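Shezi arm, bench inspection before powered runs
Shared workshop, back bench. Checked by Meenakshi Pandey, February. Comments by Narendra Chauhan marked NC. 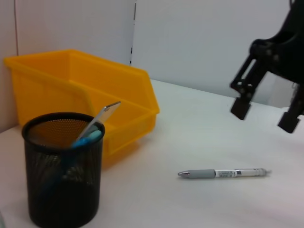 Go through the list with the supply off until item 6. Write OK, FIX or N/A and leave a comment if it isn't OK.

1. Base clamps tight, no rocking when pushed by hand. OK
Comment: 4 clamps fitted. The rear left one needed half a turn.

2. Gripper screws and pivots snug, fingers move freely. FIX
Comment: slight play in one linkage. Thread lock ordered from Losberg.
NC: fine for pens, no heavier parts until it's done.

3. Finger pads clean and seated. OK

4. Cable slack at the wrist, full rotation both ways. OK
Comment: tie moved back 50 mm.

5. Sharp tools out of reach of the arm. FIX
Comment: the utility knife is in the mesh pen holder with its end sticking up. Move it to the drawer before the arm is powered.
NC: agreed. Pens can stay.

6. Emergency stop cuts motor power. OK
Comment: tried three times from the stool side.

7. Speed limit set in Orby config. OK
Comment: 647 in the file, was 3,000 after the last update. Check this every time.

8. Zinico supply fan running, no hot smell after ten minutes. OK

9. Yellow bin pushed back to the wall, pick area clear except for the test pen. OK

Result: hold. Items 2 and 5 open. Slow runs allowed once 5 is closed, one person at the stop button.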